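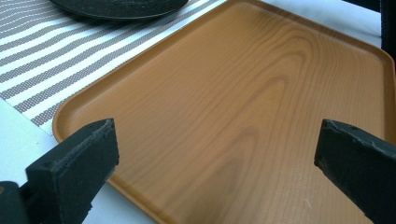
Panneau d'affichage électoral Bidis 2

Panneau autoportant destiné à l'affichage officiel devant les bureaux de vote et sur les emplacements communaux. Structure en acier galvanisé, face en tôle laquée blanche, numéro d'emplacement interchangeable.

Caractéristiques
Face utile : 100 x 120 cm
Piètement : démontable, lestable ou à sceller
Montage : 10 minutes, 2 personnes
Numéros fournis : 1 à 60
Résistance au vent : selon lestage, voir notice

La face accepte la colle à base d'eau et se nettoie au jet. Les adhésifs permanents sont déconseillés — ils attaquent le laquage. Les panneaux démontés s'empilent à plat sur palette.

Options
Bandeau « Affichage réservé » amovible
Housse d'occultation Sirnham, pour masquer une affiche retirée ou contestée sans l'arracher
Jeu de lests Cornbridge

Commandes pour les scrutins de mars : à transmettre avant le 16/02/2026. Stock disponible : 4 000 unités. Devis pour collectivités : Woo-jin Ryu, service des marchés publics.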